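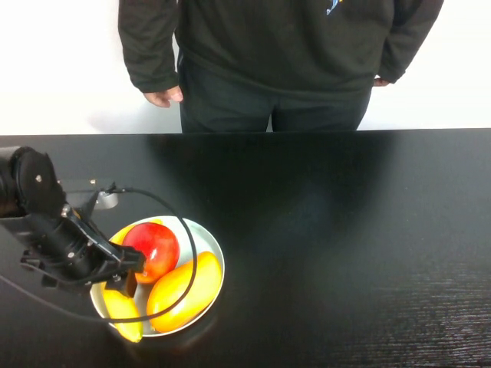
Joteo Community Help > Home and Laundry > Washing and Drying

Black sweatshirts coming out gray and covered in lint

Posted by Yaneth Henao, 7 January 2020
Viewed 648 times

I have four black or nearly black sweatshirts that I wear to work in rotation. They are a cotton and polyester mix, fuzzy on the inside and a little bit on the outside too. Two of them are less than a year old and they already look worse than one I have had since college. The color has gone dull and kind of dusty, mostly on the front and along the cuffs, and there is always white lint stuck to them when they come out of the dryer.

What I do now: everything dark goes in together once a week, jeans included. Normal cycle, warm water, one full cap of Praro liquid (the regular one, not the one for darks). Then high heat in the dryer with two dryer sheets. The washer is a Stornell top loader, the older kind with the post in the middle. It came with the apartment so I can't swap it for something else. We moved to Usuga in the fall and I think the water is harder than where we were before. The kettle gets a white crust on it that I never used to see.

I have tried vinegar in the rinse twice. It did not seem to do anything, but maybe two times isn't enough. A lint roller works for a morning and then it all looks the same again.

What I would like to know is whether the color is really gone or whether it is something sitting on top of the fabric, and if it is worth buying the special detergent. Also if anyone knows how to get rid of the little balls under the arms without making a hole. I already made one hole.

tallpine
Cold water and turn them inside out. That fixed it for me. Don't use dryer sheets.

marge_in_the_valley
You probably have two or three things going on at once, so I will take them one at a time.

First, find out if it is buildup or lost dye. Take the worst one, pick a gray patch on the front, wet it with plain warm water and look at it while it is wet. Most faded fabric looks darker when wet, so don't go by the color alone. Rub it with your thumb for a few seconds. If it feels slick, or the water that comes out is cloudy, you have detergent left in there. A full cap is a lot for four sweatshirts and a few pairs of jeans. The lines inside the cap are hard to read and people go right past them. With hard water you do need more than someone with soft water does, but not a full cap for a half load.

To clear buildup, wash them once with no detergent at all, warm, and put a scoop of washing soda in the bottom of the tub before the clothes go in. Let it fill, let it run for a couple of minutes, then stop it and leave it to soak for an hour. Run the rest of the cycle and then do a second rinse. Look at the water before it drains if your lid lets you. Mine was the color of dishwater the first time.

If the patch is still gray once it has dried after that, it is wear. The fibers on the surface have broken and are standing up, and they catch the light. The dye can be fine underneath. A fabric shaver takes a lot of that off. You can get one for less than the price of one sweatshirt. Lay the sweatshirt on a hard table, pull it flat with your free hand, and go in small circles without pressing. The hole happens when there is a fold under the head of the shaver, or a seam. Under the arm there is always a seam, so do up to it and stop, then turn the sweatshirt and do the other side.

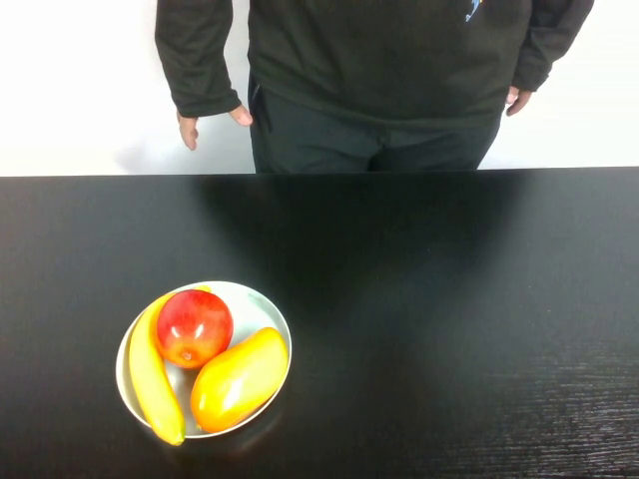 Dark sweatshirt with a soft, slightly fuzzy surface and a small light blue and white logo.

If yours have a logo on the chest, keep the shaver well away from it. The edge of a print will lift, and on embroidery the blades cut the thread. I do a strip around it with a sweater comb and leave it at that.

About the lint. White lint on black clothes has to come from something white or light. You say everything dark goes in together, so look for the odd thing: a towel, socks with a light inside, a gray T-shirt you count as dark. Check pockets for tissue. Also the washer itself. On the older Stornell machines the top of the center post lifts out, and on some of them there is a lint screen under it. I had mine for years before I pulled it up, and it was packed solid. Clean that, then run an empty cycle on hot.

For regular washing from now on:

Zip anything with a zipper. Inside out. Jeans in a separate load, they are rough and they are what is sanding down the fronts of your sweatshirts. Shortest gentle cycle, cold. Half of what you use now of the regular Praro, and see how that goes for a month. Take them out of the dryer while the cuffs are still a little damp and hang them over a rail for the rest. Fleece does not need high heat.

The detergent for darks is fine. I used one bottle and went back to the regular. I could not see a difference on cotton blends, but I wasn't testing it side by side, so take that for what it is.

Yaneth Henao
Thank you, this is a lot more than I was hoping for. There was a screen under the post. It was disgusting. I did the washing soda soak on two of them and the water was gray and a bit foamy with no soap in it. One came out noticeably darker. The other is better but still dull on the stomach where I lean on the counter, so I guess that one is wear. Ordering a shaver tonight.

rbk164
I would skip the shaver and just dye them. A box of black dye is cheap and you can do it in the washer. Do all four at the same time so they match.

marge_in_the_valley
Careful with that on a blend. Regular dye takes on the cotton and leaves the polyester as it was, so you can end up with a heathered look. There is a kind made for synthetics but it needs to be kept hot on the stove the whole time, and four sweatshirts won't fit in a pot. The stitching is usually polyester too and stays whatever color it was. And if the washer belongs to the landlord, I wouldn't put dye in it.

rbk164
Mine were all cotton, so that might be why it worked. I ran two empty loads with bleach after and the tub was clean.

tallpine
Still say cold water and inside out.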